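Incombe Court Bundler: review after one long trial

We are a small criminal defence firm with four fee earners, and until last spring we made our court bundles with a general PDF editor and a lot of patience. The Incombe bundler was bought for a two-week drugs trial in which the served material kept arriving in pieces. I have used it since for appeals, bail applications and a couple of confiscation hearings.

You drag documents into a list, give each one a title and a date, and put them under section headings. Incombe then builds the index, adds page numbers and sets the bookmarks. It reads dates from file names if they are written in a sensible order. Ours were mostly not, so I typed them in by hand. Witness statements and exhibits can be kept in separate sections with their own numbering, and this was the main thing I wanted.

Late pages are handled well. When a further lab report came in after the bundle had gone to the other side, I added it as 212A to 212F and everything after it kept its number. The index was corrected at the same time. In the old editor that job would have taken most of an evening.

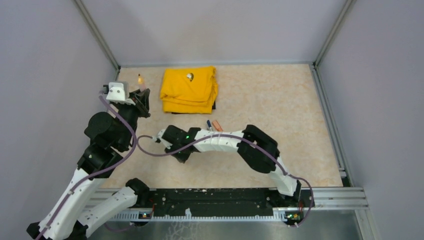

Redaction is less good. The tool does remove the text underneath the black box, and I checked this by copying and searching the finished file. But you have to mark every instance yourself. There is a search, and it finds a name only where the scan has been read properly. On photocopied custody records it missed a good half of them. I would not rely on it for addresses or phone numbers without reading each page as well.

Text recognition on typed statements is accurate. Handwriting is hopeless, as it is in every program I have tried. Officers' notebooks still have to be summarised by a person.

Speed depends on the size of the bundle. Up to 600 pages it builds while you wait and you can carry on working. Beyond that it slows down noticeably, and on our older laptop it stopped responding twice during a large build. The work had been saved both times. I now split anything big into volumes, which the judge preferred anyway.

I also tried Banano and Vindon before paying. Banano is cheaper and has a cleaner screen, but it renumbers the whole bundle when a page is added, so it is no use once anyone has started referring to page numbers. Vindon is aimed at civil work and does costs schedules and chronologies that we would never open. Vik, our case management system, sends files straight to Incombe through an add-on. It loses the folder structure on the way, so I export to the desktop first.

Support is by email only. I have written to them 2 times. The first reply came the same afternoon and solved the problem, which was a font missing from the index. The second took longer and told me that landscape pages cannot yet be rotated in a batch. They still can't.

The licence is per user and billed yearly. There is no pay-by-case option, and a sole practitioner who does one Crown Court trial a year may find it hard to justify. For us it has paid for itself in typing time.

Good points: inserted pages, separate exhibit numbering, a reliable index.

Bad points: redaction search, slow on large files, the Vik add-on, no batch rotation.

We renewed in October on the same plan.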